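Tuesday, pm - participation workshop, Rullholm group

Second run of the story-circle format at Willby. 16 attended, 10 from the water users' association, the rest from the seed group. Start delayed by the generator.

Warm-up cut to one round of name-and-gesture. The longer version used at Govero took too much of the first hour and gave no usable notes. Moved straight to paired interviews, then image work on "who decides about the pump."

Seating: mixed circle for the interviews, separate circles for the image work. Separate circles produced more disagreement inside each group. Coded as type B on the Rusnák sheet, though the sheet has no field for a person who changes position midway - entered under remarks.

Translation lag still a problem in the closing discussion. Consent forms complete, stored with the earlier set.

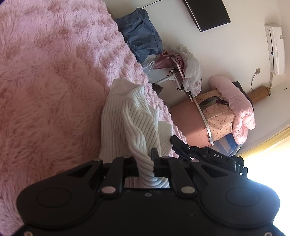
Leonora Tan: I would not code the separate circles as B yet. Two of the women spoke again after the break and took back part of what they had said. Check the audio from 179 onward before the sheet goes in.

Left as B, flagged. Audio check Friday.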